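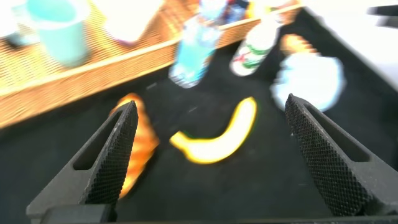 A toy banana between the open fingers, as recorded by the wrist camera.

Kenna Aitken's group at Jendard wanted to know how much a sorting robot gains from a camera close to its fingers. They trained one policy on 3020 demonstrations with wrist and head views, then a second on the head view alone.

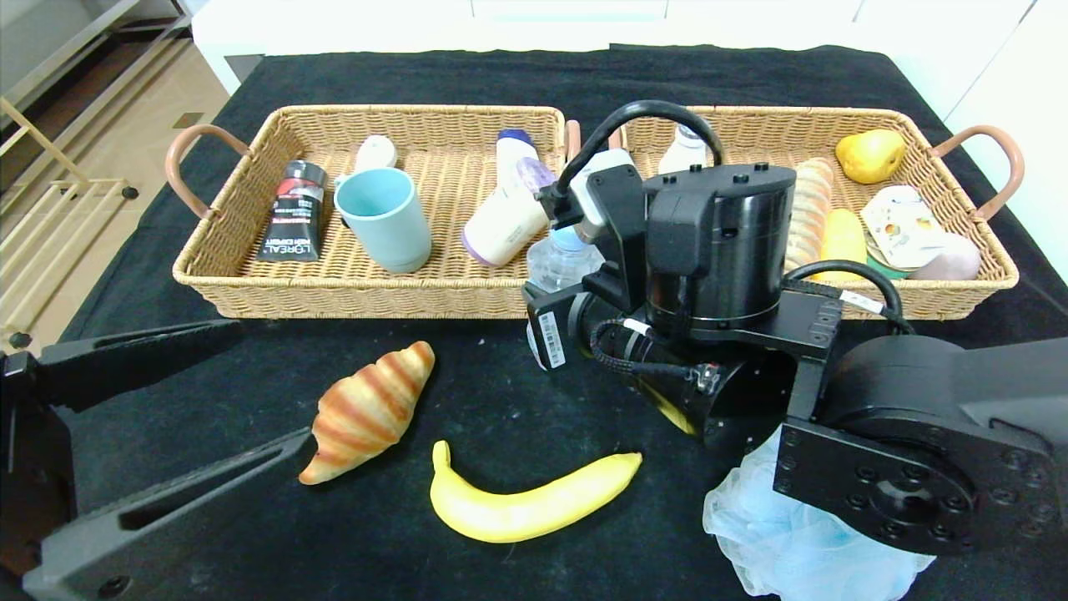
Groceries and bathroom items were mixed on purpose. With both views, the robot finished 80 percent of its sorts. With the head view alone it managed 50 – most misses came in the last inch before the grasp. Seo-ah Hyun plans to repeat the test in Ristville.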